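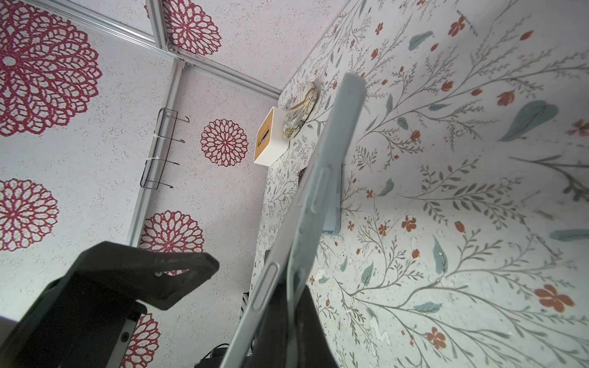
Lockwood, the home and mobile insurance provider based in Wumville, has today published the findings of its first survey of how households look after their mobile phones. The survey was carried out in February and drew replies from 1,004 adults who own or regularly use a smartphone. It asked about damage, repair, insurance and what becomes of a handset once it is replaced. Respondents were also asked which parts of a phone they check before buying it second-hand. Most named the screen first, and far fewer mentioned the slim side edge with its two long buttons, although Lockwood's claims staff regard worn or sticking side buttons as one of the more common faults in used handsets.

The survey found that 43 per cent of respondents had at least one unused phone at home. Many of those asked said that they had kept an old handset as a spare, while others were unsure how to remove their photographs and messages before passing it on. A smaller group said they did not know where a phone could be taken for repair or recycling in their area.

In response to the findings, Lockwood is launching a handset return service under the name Hotura. Customers will be able to request a prepaid envelope, send in an unused phone and receive written confirmation that its contents have been erased. Phones in working order will be repaired where necessary and offered for resale with a six-month guarantee. Those beyond repair will be sent for dismantling and recycling.

Repair work will be carried out by Vevimow, which has operated a workshop on the Wumville trading estate for some 6 years. Under the agreement, Vevimow will inspect each handset on arrival and report its condition to the customer before any work begins. Customers who change their minds at that stage may have the phone returned to them free of charge.

A spokesperson for Lockwood said: "Our customers tell us that they would gladly part with an old phone if they could be sure their personal details were safe. We have tried to make the process as plain as possible, from the first request to the final letter of confirmation."

The service opens to existing Lockwood policyholders on 9 June 2022 and will be extended to the general public later in the year. Each household may return up to two phones per request. Chargers and cables may be included in the same envelope, but tablets and laptops cannot be accepted at present.

Full survey results, including a breakdown by age group and region, are available on request from the Lockwood press office.

Notes to editors

The survey was conducted online. Respondents were aged 18 and over.

Lockwood provides home, contents and mobile phone insurance to private customers.

Hotura is a trading name of Lockwood.

ENDS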